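**March, sim data notes, tray carry**

Carrying on with the tray set for the Milcombe policy. Kesus has shipped us 2,946 episodes so far and the plan says we train on all of them. I don't like the plan. I pulled 154 at random this morning and went through them by hand with the player at half speed, coffee getting cold, writing marks in the sheet.

Same apartment in every one of the 154. The generator is supposed to shuffle layouts, and the config says it does, but the seed is set once at startup and never again.

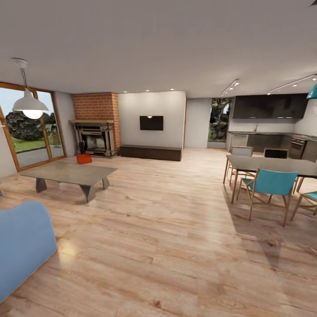 So whatever we learn about carrying, we learn it for one floor plan and one lighting setup. Evadlow's paper claims this washes out with volume. I'd like to see their held-out rooms before I believe that. More of the same room is still the same room.

Second gripe: the grasp labels. The script calls a grasp good as soon as both fingers report contact. It doesn't check how deep the wall of the tray sits between them, or whether the tray stays level on the lift. A pinch right at the tips gets the same label as a full one. 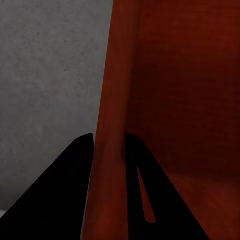
I rewrote the check to want contact held through the first part of the lift, plus a limit on tilt. Ran it on the 154. It throws out far more than I expected, including a few I had marked fine myself, so either the tilt limit is too tight or my eye is too kind. Leaving the number blank in the sheet until I've run it twice with the same settings.

Also: wrist and head streams are out of step by 2 ticks on some episodes. Could be the exporter. Willems had the same trouble with their set and "fixed" it by resampling, meaning they smeared it. Not doing that here.

Two-arm carries are where I trust the labels least. If one side slips a little, the other side makes up for it and the episode still gets a pass. 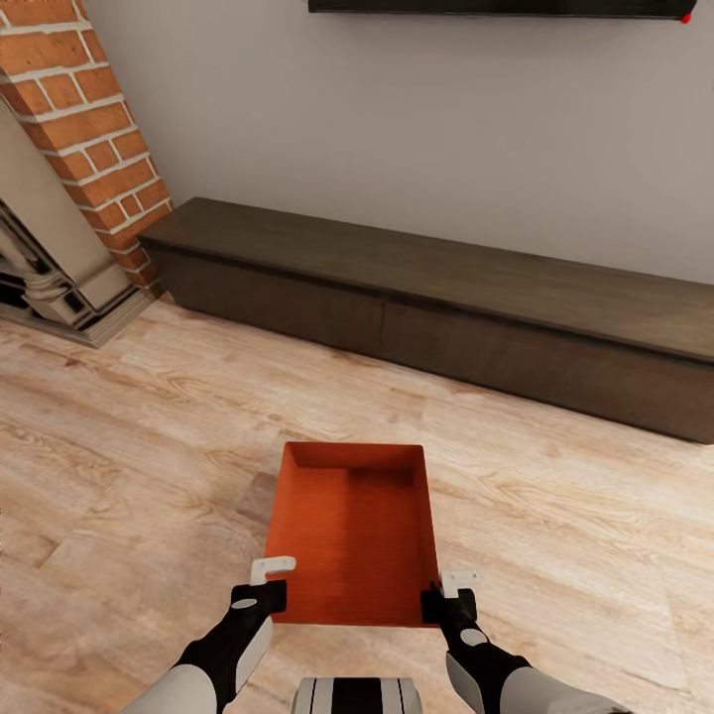

Bijan Parsa read this over and thinks I'm being too hard on the labels. His view is that a policy needs to see some sloppy grasps or it won't know how to get out of one, and that we should tag them and keep them in. Fair, but then the tag has to exist, and right now it's one bit.

To do:

- reseed per episode, regenerate a small batch, 4 layouts to start
- rerun the grasp check, both tilt limits
- ask Kesus which exporter build they used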